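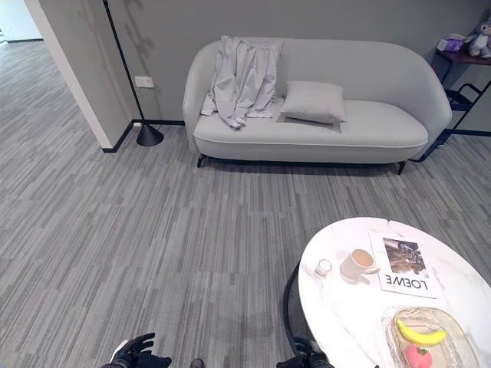 Riku Higuchi wrote in after our last update to this page: the answers on file setup were fine for flat banners, but they left out how much extra fabric a pole pocket takes up. The measurements are now in the artwork section.

Fabric Banners and Table Covers — Frequently Asked Questions

Ordering

What is the smallest order you accept?
One piece. Price breaks start at 27 pieces of the same size and artwork, and again at 100.

Can I mix designs in one order?
Yes. Each design is priced on its own quantity. Setup is charged once per design and is waived on reorders that use the same file.

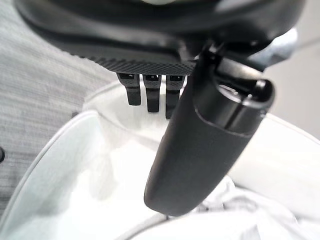
How long does a standard order take?
Six working days from proof approval. Proofs approved after 2 p.m. are counted from the next working day. Orders for Maldonado frames take eight working days, as the edging is sewn to the frame size.

Do you print on Thursday for Friday pickup?
Only if the proof is approved by noon on Thursday and the order contains no sewn parts.

Artwork

What file types can I send?
PDF, TIFF or EPS. Convert all type to outlines. Files should be built at full size at 100 dpi, or at half size with the resolution doubled.

How much space does a pole pocket need?
Add the flat width of the pocket plus half an inch for the seam. A three-inch pocket needs 3.5 inches of added fabric at that edge. Keep text and logos two inches clear of the stitch line. Background color should run through the pocket to the end of the file.

Do you match spot colors?
We match to the nearest color the inks can reach on the chosen fabric. Bright orange and some deep blues will shift. A printed swatch can be ordered before the full run.

Fabric and finishing

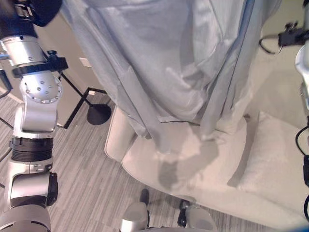 Fabric choices: Primlow, Skulik and Mistex

Primlow is a knit polyester for stretch frames. Skulik is a heavier weave with a blackout backing and is used for two-sided banners. Mistex is an open mesh for outdoor use. It lets some wind through, but it should still come down in a storm.

What is the widest piece you can print without a seam?
Primlow and Skulik print up to 120 inches wide. Mistex stops at 96. Wider pieces are joined with a vertical seam, and the proof shows where the seam falls.

Can the fabric be washed?
Primlow can be machine washed cold and hung to dry. Skulik should be wiped down only — the backing cracks if it is folded while damp.
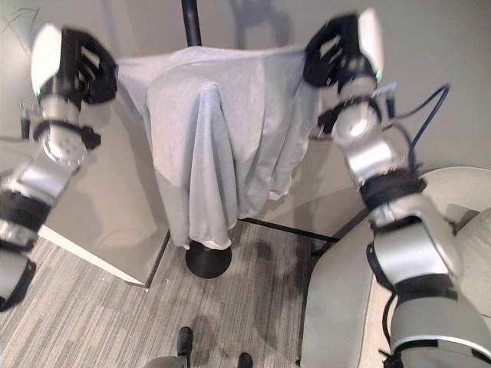 Mistex can be rinsed with a hose and dried flat. Do not use bleach or softener on any of the three. Creases in Primlow come out with a hand steamer held on the unprinted side.

Are the fabrics flame rated?
Primlow and Skulik are. Ask for the certificate when you order, as some halls want a copy before setup. Mistex is not rated for indoor use.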